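Visit report: Taslow open day, Torkport site
Jan 12, 2022

Taslow opened its Torkport building to outside visitors for one afternoon. Registration was limited to 40 people, split into groups and led through on a fixed route. I went mainly to see the two-legged machine the company calls Olleo, and secondly to find out what has happened to Parri, the wheeled platform it was selling until July.

The building is a former cold store. The ground floor holds assembly and test, the upper floor has the software offices and the rooms used for household work. Visitors are given a badge and a sheet with the route on it. Photography was allowed upstairs but not in assembly.

Assembly

The assembly area is smaller than I expected. Joints are built up on benches along one wall, tested singly, then fitted to the torso on a stand. Every joint gets a run-in of 50 hours before it is fitted. The guide gave the reason as early grease migration in one of the wrist gearboxes, and said that the supplier had since changed the seal. Run-in takes place in closed cabinets, with current and temperature logged for each unit. One cabinet was open for inspection. The wiring inside was tidy and labeled at both ends, a thing I have learned to look for.

Cable routing through the shoulder is still done by hand and takes longer than any other step. There was a board showing three earlier versions of the shoulder harness, with the break points marked. All of the breaks were within a short distance of the same clamp. The present version has no clamp at that point and a longer free loop.

Parri

Parri is no longer built to stock. Existing units are serviced and spare parts will be kept for 5 years. The drive base is still used as a test cart for sensors. For those of us who have a Parri running, the answer on software was less clear. Security fixes will continue, but the guide would not say whether the new task editor will be offered for the old controller. I would plan on the basis that it will not.

Talk on data and training

The talk was short and used few slides. The method is to have an operator take the robot through a task many times, keep the good runs, and train on those. For a simple pick and place the company starts with 400 runs. Questions from the floor were mostly about how a run is judged good. The answer was that two people score it separately, and a run with differing scores is dropped. I asked whether dropped runs are kept for later study — they are, but have not been used so far.

Someone else asked about battery life. The speaker replied that the household work is done on a cable and that battery figures would be published when the company was satisfied with them.

Household rooms

The upstairs rooms are fitted out as living space, with domestic appliances and ordinary furnishings. The stated purpose is to work among objects of normal size and at normal heights. Setup is slow. The position of the table relative to the robot is checked before each session, and a small error there shows up later as a missed grasp.
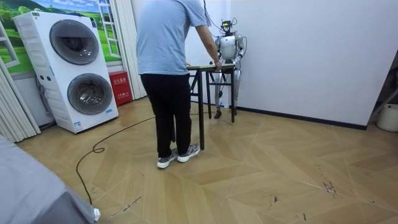 Setup time was the point I had most wanted to hear about, and the figures were not given. My own estimate for our site would be that half of a shift goes to placing, checking and restarting. The staff did not disagree when I put this to them, but they pointed out that a session may be long once it is under way.

Floor surface also came up. The standing controller was tuned on bare concrete downstairs and had to be adjusted for the plank flooring upstairs. Carpet has not been attempted yet. Anyone considering a trial in an occupied building should ask about this early.

Practical notes

The site is a short walk from the Torkport tram stop. Parking is poor. Safety shoes are needed for the ground floor and can be borrowed at the desk, though the larger sizes had run out by the time my group arrived. Questions sent in ahead of the visit were answered in writing, and the answers on spare parts were better than those given on the tour. The Olleo data sheet handed out at the exit is marked preliminary and leaves the payload line blank.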